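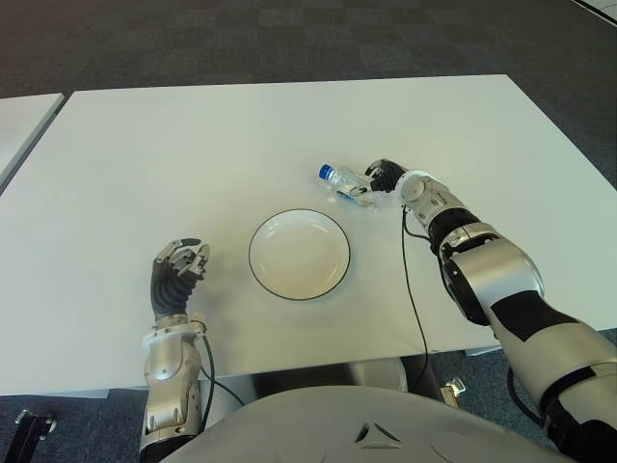
What size plate goes with a big white table?

A dinner plate with a decent rim is the safest choice, and for most people that means ours, the Mersha plate in the larger of the two sizes. White on white can look a bit lost when you first lay it out, and the black line around the edge is what fixes it. You can see where each setting begins and ends, even from the other side of the room, and you don't need placemats unless you like them.

The Mersha rimmed plate

We've been selling the Mersha for 7 years now and it is still the plate I'd take home if I had to choose one thing off the shelves (I did take it home, a full set, and my kids have been remarkably gentle with it). It's a round white plate with a shallow well and a thin black rim, glazed all over, including the foot, so it won't scratch up your tabletop when somebody slides it across to ask for seconds.

The design came from Drita Pavlović, who drew it for a café fit-out at Grarniddale and wanted something plain enough to suit the scrambled eggs at breakfast and the lamb at night. The café liked it, the customers started asking where they could buy it, and the rest of us had to work out how to pack crockery so it would survive the post. We're pretty good at that these days.

The white is a warm one. Next to a very bright tabletop you may notice the middle of the plate looking creamier than the edge, more so in the afternoon or under yellow bulbs. It's the colour of the glaze and it's the same from one batch to the next. If you're after a hard, cold, hospital white, the Jerkness range will suit you better, and we're happy to post you a sample of each so you can hold them side by side.

Sizes and what they suit

The small Mersha is a side plate. Toast, cake, a sandwich cut in triangles, the olives. It stacks neatly inside the large one, which is handy if your cupboards are anything like ours.

The large Mersha is the dinner plate. The well is shallow, so it will hold gravy or the dressing off a salad without it running to the edge, though I wouldn't serve soup in it. For soup, stews and anything with a lot of broth, have a look at the Mersha bowl, which has the same black rim and sits on the large plate as if it had always lived there.

The black line is hand-banded on the wheel. Kidus Wolde does most of them and he has a very steady wrist, but you will still find tiny differences in thickness from plate to plate if you go looking. I love that about them. If you don't, tell us in the order notes and we'll match your set as closely as we can from what's on the shelf.

Using them every day

Dishwasher, yes, top or bottom rack. Microwave, yes. Oven, only to warm them through on low before dinner, and let them cool before they go anywhere near cold water. The glaze doesn't mind metal cutlery, but a cheap soft knife can leave grey pencil-like marks over time. Those marks are metal left behind by the knife, and a paste of bicarb and water on a damp cloth will lift them nicely. Give it a minute, rub in circles, rinse.

Coloured food like beetroot, turmeric and tomato won't stain the glaze if you rinse the plate the same night. If it's been left on the bench over a long weekend (we've all done it), soak it in warm water with a bit of dishwashing powder and try again before you give up on it.

For meeting rooms and shared tables

A good share of our Mersha plates go to offices, halls and training rooms, which surprised me at first. Gerardo Marquez, who looks after our trade customers, tells me it's the lunches. People are tired of paper plates that fold in half under a spoonful of potato salad, and a proper plate in front of you makes even a bought sandwich and a bottle of water feel like someone's gone to a little trouble. The big rectangular white tables that so many of these rooms have are a lovely background for them, too. Leave a good hand's width around each plate for a drink and a notebook and you'll find everyone has enough elbow room.

Our biggest single order so far was 167 large plates for a community hall, packed and gone in one go, and if you need that many we'll ask for a bit of notice. Smaller trade orders can usually come straight off the shelf.
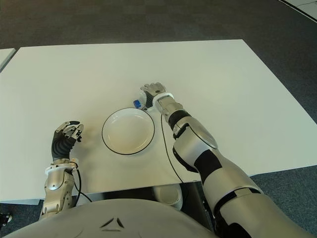 Packing and delivery

Every plate is wrapped on its own in paper, stood on its edge in the carton and packed in tight so it can't shift. Please don't lay the carton flat when it arrives, at least until you've opened it. If something has broken on the way, send us a photo of the plate and one of the box, and we'll put a replacement in the next post. You don't need to send the pieces back.

Delivery within the state is included on full sets. For single plates there's a flat charge, shown at the checkout before you pay.

Seconds

We keep a seconds shelf in the Sakden shop, mostly plates with a wobble in the line or a pinhole in the glaze. They're perfectly good to eat off. They don't go online, so you'll need to come in, and Tolera Tamiru will happily let you rummage through the lot for your favourites.

Replacements for older sets

If you bought your Mersha plates years ago and you've lost one or two along the way, the current ones will match. The rim, the glaze and the diameter haven't changed. The stamp underneath was redrawn in December 2022, so that's the only part that will look different, and your guests would have to be very nosy to find it.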